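Hang Curtains in a Small Bedroom So It Feels Taller

If your bedroom feels a bit squat, don't rush out for paint just yet! Curtains hung up high do a lovely job of drawing the eye upward, and you can manage it in one afternoon (with a cup of tea in the middle, if you're like me).

Start by marking a spot 10 inches above the window on each side, then check the two marks with a level. Screw in your brackets, slip the rod through, and let the panels just kiss the floor. My ceiling is 230 centimeters, so I bought the long ones and hemmed them myself.

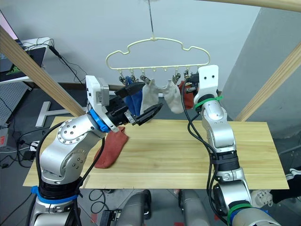 Mercy Khaemba wrote in to say that she irons her panels before hemming, never after, and that it saved her from redoing a whole side.

I do the same now, Mercy! Pin the hem, leave the curtains hanging overnight so the fabric can settle, and sew it the next day.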